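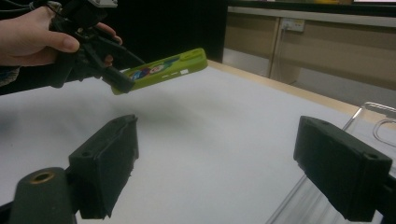 Lime green with a cartoon on the back. My favorite out of the whole box.

So I have been up to my elbows in phone cases! If you came by the shop in October and wondered what was in the two big cartons under the Janssen shelf, well, it was these. Craig Swanson was clearing out his kiosk over in Harngate (he's gone full time into watch repair, good for him) and he called to ask if I wanted the leftover cases before he hauled them to the dump. I said yes before he'd finished the sentence. Then I saw the cartons.

I'd pictured something like a shoebox. They came in loose, all models mixed together, flip cases tangled up with the clear ones and a whole layer of glitter at the bottom that is now also on my car seats, my dog and the good scissors. But there's some really nice stuff in there, and a lot of you have asked for cases for older phones, so I've been working through them in the evenings with the radio on.

The green one up top got me right away. I'm a sucker for that color (you've seen my raincoat) and the little figure on the back has a pale face and red and blue clothes, and the background is blue and green, and I could not tell you what it's from. My niece couldn't either. If you know, write in! I'd love to put a name on the tag. It has the oval camera opening with a raised rim, and I'm very fond of a raised rim. My own phone has a flat case and I set it down lens-first on every gritty surface in town.

Now, about figuring out what fits what. I started out trying to go by memory and gave that up in one night. What works for me is sorting by the camera opening first. Ovals in one pile, squares in another, the single round holes by themselves. Then I go by length inside each pile, and only after that do I bother with the buttons on the side. I did it the other way around the first time, by size and then by camera, and ended up with stacks that looked perfectly sensible and were no use to anybody.

If you're doing this at home with the drawer of old cases I know you have, try holding the case over your phone from behind before you push it on. You can see right away if the camera lines up. Please don't force a snug one over the corners, I cracked a pretty blue one that way and I'm still mad about it. The soft ones stretch a bit, the hard ones don't, and the hard ones should go on camera end first.

Cleaning has been the slow part. Most of these were never used, but they'd been sitting out on a kiosk by a bus stop, and you can imagine. I use a bowl of warm water with a squirt of dish soap and an old toothbrush for the edges, then a towel, then overnight on the rack. For the printed ones I skip the toothbrush and just wipe the picture with a damp cloth. I learned that on a case with a sunflower that is now more of a general yellow area.

Sticker goo is its own problem. A dab of cooking oil on a paper towel, leave it a few minutes, rub with your thumb, then wash it off with soap. A reader wrote in to recommend a remover called Grusel and I did try it. It took the goo off fine, but it left a cloudy patch on one of the clear cases, so I've gone back to the oil. If you've had better luck with it let me know what you were using it on.

And the ones nobody can use? Split corners, yellowed plastic, that sort of thing. Those have a box by the register marked TAKE ME, free, for craft projects. One mom took a stack for her kids to paint. Somebody else is using one as a soap dish, and I'm a little jealous that I didn't think of it. The hinged ones make decent little wallets if you cut the phone tray out, though you'll want a sharp blade and some patience.

Prices! Plain cases are 90 cents. Printed ones and the wallet kind are a little more, depending on condition, and it's all on the tags. I've set up a rack on the wall with a row for each brand, except for the Pradureck phones, which I had never heard of before this and which apparently came in one very odd size. There's a basket for those. If you own a Pradureck you are about to have the best-dressed phone in the county.

Bring your phone with you when you come, please. I had a very nice man try to describe his over the counter with his hands, and we got close, but he was back the next morning. If you can't get in, send me the model name (it's in the settings, under About) and I'll look through the rack and put a couple aside for you. I can hold them through the end of the month.

One more thing: I've still got part of the second carton to get through, and I'd welcome company. Come around to the side door any evening after six, there's a kettle and the heater works now. You don't need to know a thing about phones. Bring reading glasses if you use them, the model names stamped inside the cases are tiny.

Next time I'll get back to the lamp shades I promised, and the answer to the question about the squeaky drawer (candle wax, but there's a bit more to it than that).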